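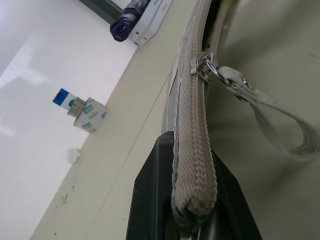

Singer Mathew says he is quitting social media for good, three weeks before his new album comes out. Fans with decent memories may recall that he also quit for good in March.

The announcement was posted on 2022-10-21 to the same account he says he is leaving. In a video lasting almost nine minutes, the singer told followers that fame had "eaten" his private life and that he wanted to be known for his songs again. He then gave the album's title, Sisano, four times, and read out the address of the site where it can be ordered.

By evening the clip was the most shared item on Girnix, the entertainment page that has covered his breakups, his feud with a former drummer and the night he walked out of his own birthday party. Girnix ran 80 posts on him last month. It has not said how many of those began with a tip from his own team, and it did not reply when asked.

His label, Andness, denies that the exit is a stunt. "Mathew is hurting and has asked for space," it said in a short statement, which also listed the dates of his tour. Tickets for the opening night start at 400 for the standing area. A "farewell" package, with a signed letter from the singer, costs 510 and is limited to 2,000 buyers. What he is saying farewell to is not made clear, as the tour goes on into next year.

Nevzat Işık, a publicist who has worked with several pop acts but never with Mathew, was not impressed. "If you want to leave, you log off," he said. "You don't hire a lighting crew for it."

Işık said the pattern is an old one: a star vanishes, the fan pages panic, and the return gets more attention than the music would have. He said he had advised clients against it, though he admitted that one went ahead anyway and sold well.

The March exit lasted 11 days. This time the account is still up – and late in the evening it liked a fan's comment begging him to stay.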